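Pleltard Robotics Open Day: Frequently Asked Questions

14 shares | 2 comments

When and where is it?
The open day takes place in August 2019 at the Pleltard workshop in Prilldale. Doors open at 10 a.m. and the last visitors are let in at 3 p.m.

Do I need a ticket?
Yes. Tickets are free, but you have to book through the Prilldale library website. There are 400 for the day. If you can't come, please cancel so someone else can have your place.

How long does a visit last?
Allow 60 minutes. That covers the talk, the demonstration and time for questions at the tables.

Can children come?
Children are welcome. Anyone under 14 must be with an adult at all times. Strollers can be left at the front desk.

Is there parking?
There is a small lot behind the building, which fills up early. The Cludulow bus stops across the street.

Can I touch the robots?
Not while they are running. A line on the floor marks how close you can stand. When the arms are switched off, staff will let you handle a spare gripper.

Will there be food?
Tatlı, the bakery next door, will sell sandwiches, pastries and coffee in the yard. Food and drink can't be brought into the workshop.

What will the robots be doing?
Tabletop work with small everyday items, mostly picking things up and putting them down again. At the desk supplies table the arm has two yellow fingers and works over a white surface. It is slow work, and a pick can fail. Staff will talk you through what is going on and reset the table when needed.
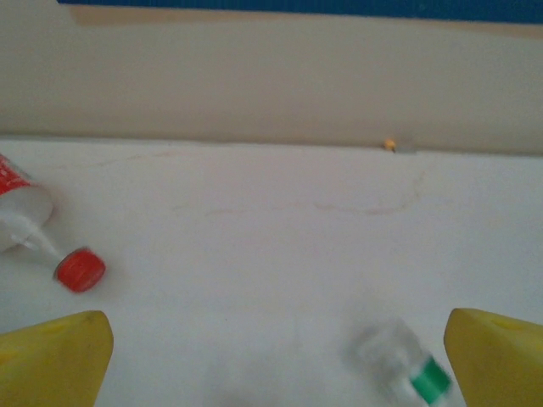
The gripper over the white tabletop, with a red-capped glue bottle at left.

Does a person control the arm?
In the morning a member of staff steers it by hand. In the afternoon it runs on its own, with someone at the stop button.

Can I take photos?
Yes, without flash. Please ask before photographing other visitors.

Is the building accessible?
The workshop is all on the ground floor and has an accessible restroom. The talk can be hard to hear at the back, so ask at the desk if you need a seat near the front.

I missed it. Will you do another one?
The next open day is planned for May. Booking will open on the same page.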